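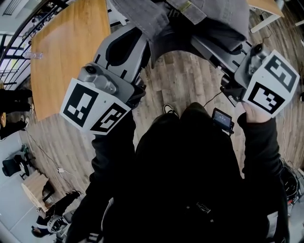 Atelier, juin, fin de matinée. Tissu gris suspendu.

Repris ce matin les essais de teinture sur lin, avec un peu de retard, parce que Pushpa Pant est passée me rendre mes carnets et que nous avons bavardé plus longtemps que prévu (comme toujours, et c'était bien agréable !). Bain de noix de galle préparé hier soir, 34 g pour la cuve moyenne, filtré deux fois à travers la vieille mousseline. J'ai laissé les échantillons mordancer pendant presque 86 minutes, puis rinçage à l'eau de pluie de la citerne.

Le sulfate de fer, je l'ai ajouté en trois fois. Le gris monte vite au début, ensuite il vire au violet si on ne remue pas, et c'est ce qui est arrivé au lot Nala, que j'aimais pourtant beaucoup. Fidel pense que la citerne est en cause – moi je soupçonne plutôt le seau en zinc, mais je veux bien refaire l'essai avec l'eau du robinet pour lui faire plaisir. Le lot Kashyap, lui, est très régulier, un gris de galet un peu chaud, exactement ce que Vivek Rathore demandait pour ses rideaux.

Poids de lin sec avant bain : 408 g. Température tenue à 30 degrés, sauf pendant ma pause thé, où je n'ai pas surveillé, je l'avoue.

À faire : recoudre les étiquettes du lot Nala, racheter du fer (le pot est presque vide), demander à Poonam si elle a encore de cette galle d'Alep qu'elle m'avait donnée l'hiver dernier. Les bandes de contrôle restent à la fenêtre sud jusqu'à la fin du mois, merci de ne pas les déplacer.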